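Palto chopstick holder, dark blue

I bought this in January to replace a glass jar that was too light and fell over whenever someone pulled chopsticks out of it. The Palto is a plain cylinder with a metal rim that has rows of small square holes punched in it. It cost 15 dollars at Detelari, and the chopsticks were not included.

We keep it on the dining table because we eat there every day and the kitchen counter is already full. It takes up little space and the dark blue goes with most of our tablecloths, including the striped one with the purple flowers. 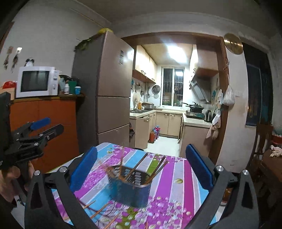 Capacity is good for a family. I put 17 pairs of thin wooden chopsticks in it and there was still room to get a hand around a few and lift them out. Thin ones fan out to the sides, so if you want them standing straight you need to fill it more than I do. Thicker chopsticks stay put better.

Cleaning is easy except for the rim. Dust and grease collect in the square holes and a sponge does not reach them. I use an old toothbrush on Saturday when I do the rest of the table things.

I also looked at the Zabala holder, which has two compartments but a wider base. For one kind of chopstick the Palto is enough. I would take off one star for the rim and buy it again at the same price.

Four out of five.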